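Pledby Oval - new sponsor and the Sunday format

rustyaxle77
Posted 7.42pm

Club email went out this afternoon. Clillum are the title sponsor for the June meeting, so the Badawi Trophy is now the Clillum Badawi Trophy. Entry stays the same for members. Heats are all on the Saturday now and the B and A finals are on Sunday, with no repechage. Stavros Tsakiris is staying on as race director.

I'm fine with the sponsor. I'm not fine with losing the repechage.

insidewheel
Posted 7.58pm

Repechage took an hour and ten minutes last year and half the cars in it didn't finish. The A final started in poor light because of it. I'd sooner have a longer A final.

rustyaxle77
Posted 8.05pm

It isn't longer though. Read the email again. Same number of laps as before. So we lose a race and get nothing back for it.

My lad was put in the fence in his second heat last year and got to the B final through the repechage. Under the new format he would have been loading up on Saturday night. For us it's 200 miles each way, plus the campsite.

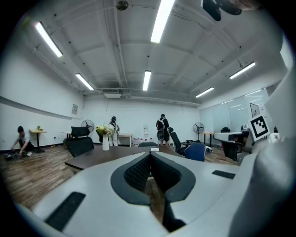
I've written to the club and asked them to at least put the top two from a last chance race at the back of the B. It would be one extra race, eight laps. I'll post the reply if I get one.

MarshalPost4
Posted 8.31pm

I marshal there, so a bit from our side. We were short on both days last year and the Sunday crew did eleven hours. The ambulance cover is booked to a fixed time and after that you can't run. Stavros said at the drivers' meeting that something would have to go if entries went up, and they have gone up. It shouldn't be a surprise.

tarmac_tina
Posted 8.50pm

How many are entered? The list on the website hasn't changed in a fortnight.

MarshalPost4
Posted 8.56pm

77 across the three classes when I last asked. Most of the increase is in the 2000s.

insidewheel
Posted 9.10pm

That's the answer then. You can't run that many cars over two days and keep every race. Either you cap entries or you drop something. Cap them and the people complaining now will be complaining that they can't get in.

Does anyone know if car 352 is entered? It was for sale over the winter and I heard it had gone down south.
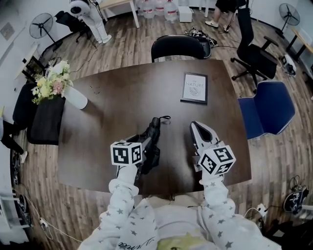 If it's still up for sale I know somebody who would take it without the engine. He has his own and only wants the chassis and the spare back axle.

tarmac_tina
Posted 9.22pm

352 was sold before Easter. The new owner is running it under his own number.

On the format, I'd cap the 2000s and leave the other two classes alone. They've got the space in the other classes. It seems daft to cut a race for everybody when one class has grown.

rustyaxle77
Posted 9.40pm

Agree with that. I'd vote for it.

MarshalPost4
Posted 9.47pm

Put it to the club then. Entries close at noon on Sunday, so they won't change anything before that. Gates are at 7am both days and the bottom field is for transporters only.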